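Saturday, February 7, 2026

Krystyna Szczepańska has already put the kettle on when I get to the team's workshop outside Nustville, and she has clearly decided that I am staying for lunch. At 63 she has run the Stinow trials team for longer than some of her riders have been alive, and she still talks about motorcycles the way other people talk about their grandchildren.

The big news this winter is that Sarla Dixit is leaving enduro behind and joining her for a full season of trials.

"I called her in June and she said no," Szczepańska tells me, laughing. "I called again the week after and she said no a bit more slowly, so I knew we had a chance!"

Dixit, who wanders in halfway through the soup, remembers it much the same way. She had spent four seasons with Thepsuriya and speaks kindly of everyone there – the mechanics especially – but she was tired, and she missed the quiet of trials, where you can hear the crowd breathe when you stop on top of a rock.

"In enduro I was always chasing somebody's dust," she says. "I wanted to think again before I moved. My first day back I put my foot down 73 times. Poonam wrote every one of them in her notebook, and then she read them out to me at dinner." 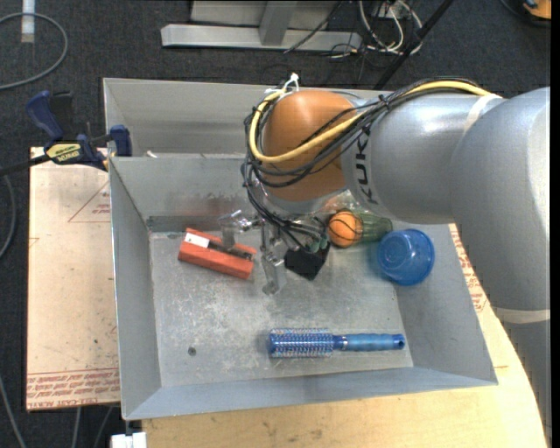
A KUKA robot arm at work over a sheet-metal bin.

Poonam Rajput is her minder, the person who stands below the big steps and shouts the time. The two of them rode together as juniors, and Dixit says she would not have signed without her.

The new bike took some getting used to as well. It is lighter than her old one, with a clutch she describes as "very sudden, like a cat," and she put in over 98 hours on it before Christmas, most of them in the rain. She has asked for a softer rear spring and taller handlebars, and she got the handlebars.

I ask about the Trodamano round, which opens the season and draws 3,000 people up a hillside with one road. Dixit puts down her spoon.

"I fell in the river there when I was seventeen, in front of my whole family," she says. "My mother still has the boots. I'd like to finish in the top five, and I'd like to keep dry."

Szczepańska wants a podium and says so, twice, while cutting the bread. Then she sends Dixit back out to practice, and asks me whether I would like more soup.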